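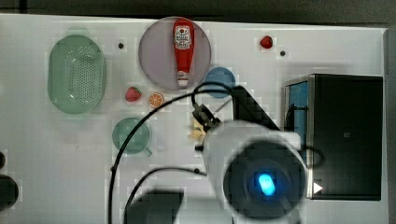
Kateck Table Top, White

The Kateck is a table top for people who use one table for many things: cooking, homework, sewing, or the children's play kitchen. It is sold without legs, so you can put it on the frame you already have at home. If you do not have a frame, please look at our Bativia legs, which are sold in sets of 4.

Surface

The top side is plain white and matt. It does not reflect the lamp strongly, and small things are easy to find on it. Tomato sauce, beetroot and coffee should be wiped away the same evening. If a stain has stayed overnight, put a wet cloth over it for 10 minutes and then wipe again. Please do not use steel wool or scouring powder, they make the surface shiny in spots and we cannot repair this.

Size and weight

Length 133 cm, depth 70 cm. The weight permits one person to carry it, but for stairs we recommend two. Other lengths can be cut at our workshop in Testside before delivery. A top which is cut to your measure cannot be returned.

Fixing

The holes on the under side are already drilled for Bativia legs. For older Nieminen frames you need the adapter plate, which must be ordered separately. Tighten all screws by hand first, and only then with the screwdriver. After one month of use, tighten them again.

What is in the packet

One table top, screws, felt pads and a leaflet in English and Finnish. The cardboard corners can be used again if you move house, so it is good to keep them.

Delivery

Tops in the standard length leave the workshop within 4 working days. In June we cut to measure only in the mornings, and the waiting time is longer. Delivery to the street door is included when you order for more than 50 euros.

Questions about older frames are answered by Arvo Toivonen at the workshop. Please send him the width of your frame, measured from outside to outside.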